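Drovlow Netball Club: we need a head coach (and a few new players while we're at it)
Posted 21/02/2022 by Irina Voicu, club secretary 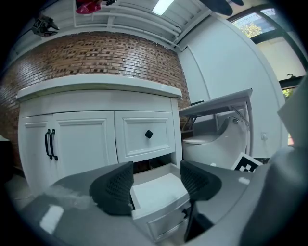
White cabinet with black handles, bottom drawer open.

Hello! I'm Irina, I play goal defence for our second team and I also end up writing most of what goes on this website. We're looking for a new head coach for the senior section at Drovlow, starting as soon as we can find the right person, and I'd love it if that turned out to be somebody reading this.

A bit about us. We have 23 registered senior players across two teams. The first team plays in the top division of the Gornau league and is sitting fourth, which we're pretty pleased with after coming up last season. The second team is a division lower and much more up and down (we lost by 31 one week and then beat the league leaders the next, so work that one out). Training is two evenings a week at the Wiriya sports hall, with matches at weekends from September through to April.

Raimonds Petrauskas has coached us for six seasons and is stepping back to spend more time with his family. He's happy to do a proper handover and has offered to come along to your first few sessions if you'd like him there – or to stay well away if you wouldn't!

What you'd be doing:
Planning and running both weekly sessions
Picking the first team and being courtside for its matches
Keeping an eye on the second team, with Traian Preda, who looks after them on match days and knows everyone's best position
Helping with trials in the summer

You'll need a recognised netball coaching qualification, or to be part way through one. We'd like you to have coached adults before, but if you've only worked with juniors and fancy a change then please still get in touch. You will have to have a background check and an up-to-date first aid certificate. We'll pay for both if you haven't got them. Playing experience is nice but I really don't mind what level it was at.

We pay £500 a month during the season, plus travel to away games. Pre-season sessions in August are paid separately and we can talk about that when we meet. It's a part-time role and most of our coaches have had a day job as well.

Now, players. We're short of shooters, badly short, and we could do with another centre who likes running. If you haven't played since school, come along anyway. Your first three sessions are free, and after that it's pay as you go until you decide whether to join. Bring trainers with a decent grip and a drink. Bibs and balls are all there.

To apply for the coaching job, send me a short letter (one page is plenty) and the names of two people we can speak to. Use the contact form on this site and put "Head coach" in the subject box. Emanuel Filip and I will be reading everything and we'll answer everybody, even if it takes us a little while. We'll ask the people we shortlist to run a 40-minute session with the squad, then stay for a chat and a cup of tea afterwards.

Players can use the same form, or just turn up at the hall and ask for me.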